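Teaching Two Hands to Tag a Suitcase: What Our Demonstrations Did and Didn't Buy Us

Marisa Tedesco, project group Piker

12 shares | 2 comments
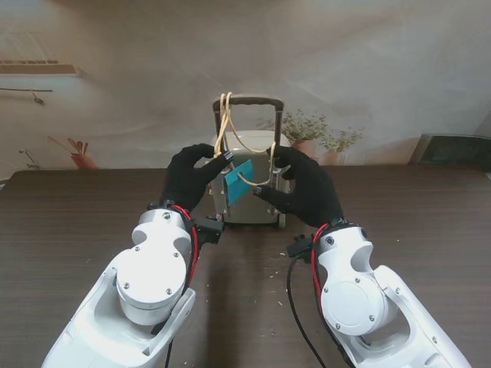 Our brief was to collect examples of a two-armed task, train a policy on them and say whether it had learned anything. I was doubtful at the start and I am still doubtful, though for different reasons.

The task came from the Plornville list, which every group picks from. Ours was the luggage tag: get a looped elastic cord, with a tag threaded on it, over the telescoping handle of a miniature case. The list rates it "moderate". I would like to meet whoever did the rating. Elastic cord changes shape whenever you touch it, and a gloved robot finger covers up the bit you most need to see.

Collecting

We drove both arms by teleoperation using Skalter, the department's control software. Each attempt was saved as one episode, with the joint positions and the view from a fixed camera. We wanted 20 episodes a session and only got there on the Saturday, when the lab was quiet. Most sessions stopped at 14.

The printed room hanging behind the table is meant to make the data look more like a home. I can't find evidence in our own results that it does. It is a flat cloth with wrinkles in it, and the blinds and plant pots stay put for every episode. A model could easily learn that a suitcase lives in front of those pots. We asked for a second cloth and didn't get one.

What counts as a good example

We argued about this more than anything else. Guerra, the guideline document we were given, says to keep an episode if the goal is reached. By that rule, one where the cord ends up wound several times around one end of the grip passes, because the tag is hanging from the handle. I wouldn't want a robot to copy it. We kept these but gave them a separate label, and I think the label was the most useful thing we did.

The second problem was operators. The two of us handle cord differently: I pinch near the left post and pull across, and my partner starts with the right hand. Mixed together, the examples teach both habits at once, and the trained policy often hovered between them with the cord held slack.

Results

After 4000 training steps the loss curve looked lovely, and it told us very little. On the real arms the policy reached for the cord reliably and rarely got it over the handle. Moving the case a small distance to one side was enough to spoil the reach as well. My reading is that it had memorised a place on the table.

If the project runs again in January, I would fix one operator's method, move the case between episodes and collect fewer attempts per session. I'd also sweep the tabletop first, as it picks up crumbs.

Comments (2)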